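Home | About | Recipes | House & Garden | Archive

The black table and the one grey cup

Print this post | E-mail this to a friend

I have been promising for weeks to write about tables, and I know that doesn't sound like much of a promise, but several of you did ask after my grumble in August about the state of our old one. So put the kettle on, because I do go on a bit when it comes to furniture (you have been warned!).

What I keep coming back to is a plain dark top with next to nothing on it.
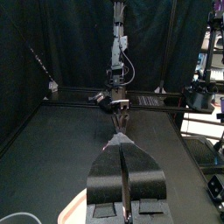
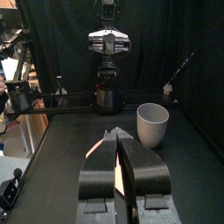 I grew up with the other sort. My grandmother's table in Karnau was yellow pine, scrubbed so often that the grain stood up in ridges, and there was never a bare patch on it bigger than a saucer. Bread, post, somebody's mending, a jar of buttons, the cat if she could manage it. I loved that table and I still do, but I have spent most of my grown-up life copying it without meaning to, and ours had got to the stage where we were eating supper off our knees.

It was Wyn Kemeys who talked me into black. Wyn has had a matt black table for years and swears by it, and I always said I couldn't live with one, it would be like eating off a blackboard. Then I stayed there for two nights in the spring and came down early, before anyone else was up, and made my tea and sat there with one cup in front of me, and I thought, oh, I see. A pale grey cup on a dark top looks like something you chose. The very same cup on my table at home would have been lost behind the marmalade.

Now, the practical side. A matt black surface shows dust. It shows flour terribly, and if you bake as much as I do you will be wiping it morning and evening. I use a damp cotton cloth first and a dry one straight after, going the long way of the table, and I have given up on sprays altogether after one from Šindelář left ours with a bloom on it like an old plum. Warm water and the tiniest drop of washing-up liquid does very nicely. Crumbs I sweep off with my hand into the other hand, as I always have, and the dog sees to the rest.

Cups are the other half of it. I've gone off handles! I never thought I would write that. Tall cups without handles stack better in our narrow cupboard, and you can wrap both hands round them in the cold months, though I will admit you have to wait for your tea to cool a little first. Mieczysław Wasilewska, who was at college with me and now throws pots out at Prirkent, tells me a cup ought to narrow towards the foot so that your fingers know where to go, and having tried five different shapes over the summer I have to agree. The straight-sided ones slip about when your hands are soapy. I broke two of them, and one was a present, so if you are reading this, Mum, I am sorry and it was the blue one.

We did go and look at a Drutorik table as well, a lovely big thing, but it wouldn't have gone round the bend in our hall unless we took the legs off, and my husband has made it clear that he is never taking the legs off anything again after the business with the wardrobe. So we are painting the old one. I have the sandpaper, I have the tin, and I have cleared everything off on to the spare bed, where I expect it will stay until somebody comes to visit.

I'll let you know how the first coat goes on. If anyone has used a foam roller on pine, do leave me a note about whether it drags, as I've heard both.

Print this post | E-mail this to a friend

Older post | Newer post | Back to House & Garden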